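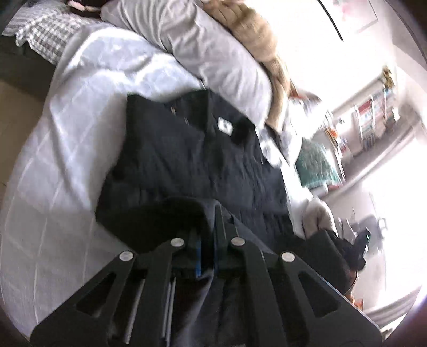 May 8, 2023

Duvet fill power and warmth are different quantities, and most shop labels give you only the first. I spent part of the weekend sorting out which numbers matter, having bought two duvets in four years that were wrong for the bedroom.

Fill power is the volume that a fixed mass of down occupies after it has been conditioned and compressed under a standard weight. A higher number means more loft per ounce. It says nothing on its own about how much down is in the duvet. A duvet with excellent fill power and very little fill will be colder than a mediocre one stuffed full. To compare two down duvets of the same size you need fill power and fill weight together, and the fill weight is often missing from the listing or given as a total weight that includes the shell.

Tog is the more useful figure if you can get it. One tog is 0.1 square meter kelvin per watt, so it is plain thermal resistance and it applies to down, wool, and polyester alike. American sellers rarely quote it. When they do, the label usually doesn't say whether the test was run on the finished duvet or on a flat sample of the filling, and seams make a difference.

The seams are where I went wrong the first time. Sewn-through quilting joins the top and bottom shell along every stitch line, so the insulation at the line is close to zero. Baffle-box construction puts a strip of fabric between the two layers and keeps some thickness there. My first duvet, a Tomel, was sewn through in small squares. It was fine in September and poor in January.

The second was a Tatberg with baffles, and too warm from April on. I kept a thermometer on the nightstand for a while and concluded that the room swings too much over the year for one duvet. Mitsuko Kuroda, who commented on my mattress post, suggested two light duvets that tie together at the corners. Resistances in series add, so two 4.5 tog layers should come to 9 plus a little for the air between them. In use the air gap collapses wherever your body is, and I would not count on the little extra.

I ended up with a Rornico pair. Price was 239 dollars for the set. The ties are flat cotton tape and come loose if you use a bow. A square knot holds but is annoying at laundry time. Jeanine Van Loon uses snaps, sewn on at the corners and again halfway down each side. I may do the same before fall.

Washing: front loader, low spin, half the usual detergent, second rinse. Drying takes longer than the sensor cycle thinks. The shell reads dry well before the fill does, so I use timed heat on low and stop every half hour to break up clumps by hand. Weigh the duvet before the first wash and write the number down. If it comes out of the dryer heavier than that, it still has water in it. One of mine was 1139 grams new and I go by that.

I have not tested wool. Dehua Lu has one and reports that it drapes better and can't go in the machine.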